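Playroom walk-through, Flurnmont family center
Room 141, toys and tables
Checked by: Birdie Castellanos
Month: October
Copy to Cameron Tawhiri, Hamish Maihi

1. Door and entry
Door closes by itself – OK
Finger guard on hinge side – OK, top screw a bit proud, turned it in by hand
Sign-in clipboard on hook – NO. Found it on the windowsill again
Mat flat, no curled corners – OK

2. Floor
Swept – OK
Loose tiles – one by the radiator, same one as last time. Work order 2247 still open, Hamish pls chase
Clear path to both exits – OK after I moved the book cart

3. Shelves
Anchored to wall – OK, both pulled on hard
Heavy stuff on bottom shelf – mostly. Puzzle box was up top, moved down
Height of tallest unit – 68 in., within our limit
Labels readable – half of them peeling. Tipene has the label maker I think

4. Wooden toys
Splinters – two bad blocks out of the natural set, binned
Paint chipping – none on the colored cubes. One yellow one has a tooth mark, paint still sound, leave in for now
Edges – fine, ran a thumb over all of them
Small parts – anything that goes through the choke tube comes out of this room. Pulled one bead and a wheel. The wheel is off the Dabbas truck, truck is in my office til someone glues it

5. Baskets and bins
Broken or poking cane – check inside AND under the rim, last check missed the rim
Low wicker basket – OK. Give it a shake out before refilling, crumbs get in the weave
Plastic tubs – lid cracked on one, Flikex sells lids seperately, Njoroge has the order form
Nothing stacked higher than two – OK

6. Tables and cloths
Legs tight – OK
Cloth lying flat, no fold near where hands are working – FIX. Spare cloth left folded on the right side of the block table, makes a lump, cubes won't stand straight on it
Cords – FIX. Cable hanging down over the front of the block table, right by the red cube. Another one goes over the folded cloth. Needs clips or rerouting before any kids are at that table

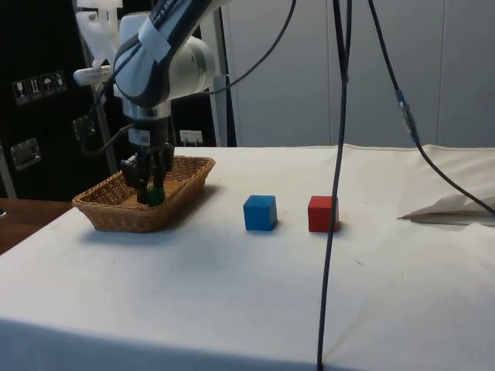
Small stuff left in baskets – look in the bottom every time. Green ones are easy to miss in bad light
Table wiped – OK, cloth due for a wash tho

7. Outlets and power
Covers on all unused outlets – one missing behind the couch, replaced from drawer
Power strips off floor – OK
Test tags current – couldn't read two of them, ask Drillarham when they come in

8. First aid
Kit on wall – OK
Band-aids low, ice pack OK
Phone list – out of date, still has the old front desk extension. Should be 151

To do before Saturday-size crowds come back: cords first, then the tile, then lids. Rest can wait.
Re-check of section 6 – Cameron, 8:30 am before open, initial here: ____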